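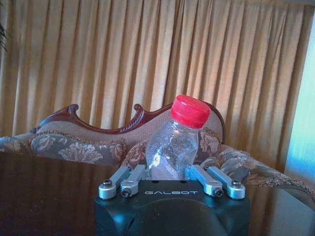 ## Wrist camera timestamps, and a grasp check that lied

Most of September went into one bug in the grasp verifier, so I am writing down what it was before I forget the details.

The verifier takes the wrist stream, crops a fixed region between the fingertips, and returns a held/not-held score. The planner in Tumbridge (our task layer, named by Henk De Graaf, who also wrote most of it) reads that score before it commits to a transport motion. With opaque objects the score is clean. With clear plastic bottles it was wrong often enough to be useless: 20 false negatives in 200 closes.

My first guess was transparency. Patterned upholstery shows through a bottle wall, the texture features match the background, and the segmenter loses everything under the neck. The red cap is usually all that survives. I retrained with patterned fabric and glossy tabletops as backgrounds and got the count down to 9. Henk was not impressed, and he was right. The remaining failures had perfectly good masks.

The real fault was in the clock. Wrist frames were stamped on arrival at the host, joint states at the source. Under load the two drifted apart, so the verifier was sometimes scoring an image from before the fingers closed. The fix is in `sync_buffer`:

- stamp frames at the driver, before compression
- drop any frame older than the last gripper state change
- return `UNKNOWN` instead of `NOT_HELD` when the buffer is empty
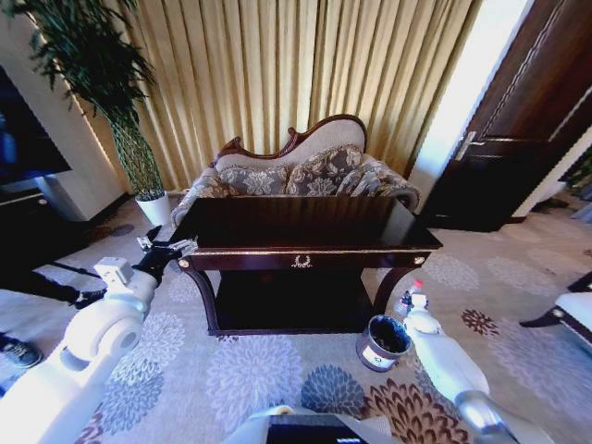
The third item matters most to the planner. `NOT_HELD` triggers a regrasp, and a regrasp on a bottle that is already between the fingers tends to tip it out. `UNKNOWN` holds position and waits for the next valid frame. The wait is capped at 7 frames, after which the planner backs off and asks the head camera for a second opinion.

The head camera path has its own problem. Its object detector runs on the full view, and a small bottle near a table leg gets very few pixels. I now pass it a crop centered on the last known gripper pose, projected to the floor plane. Dark furniture with a polished top still produces bad depth, so anything above the table edge falls back to the wrist estimate.

Still open: the crop is wrong when the base is turning, and the `UNKNOWN` state is not shown in the Vornano log viewer, where it prints as a blank cell. Henk has a branch for the second one. I have not reviewed it yet.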